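The Salt Clock by Liis Hunt
Reviewed Thursday, November 8, 2018

I picked this up for the train and finished it in two sittings, so it does its main job. The Salt Clock is a fantasy retelling of the old story about the mill that grinds salt for ever, moved to a harbour town called Mfaume. Jurgita, the miller's daughter, steals the mill back from her uncle and has 6 days to find the word that stops it.

The first half is very good. Hunt keeps the chapters short and the town feels lived in, with its fish tax and its rude ferrymen. The uncle is greedy but he is also frightened, and I liked that the book gives him two chapters of his own.

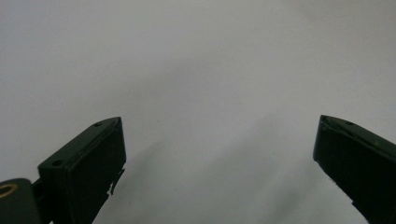 The middle is where it sags. There is a long trip inland to see the hermit, and he tells Jurgita nothing she hadn't worked out by chapter nine. The romance with the ferryman's son starts here as well — I could have done without it.

Things pick up once she is back at the harbour. The ending follows the old tale closely, with one change that I won't spoil. Some readers will hate it. I thought it was fair.

My copy is the Tratport paperback. The print is small and the map is across the fold, so half the islands are lost in the spine. Four stars, and I'll read the sequel in February.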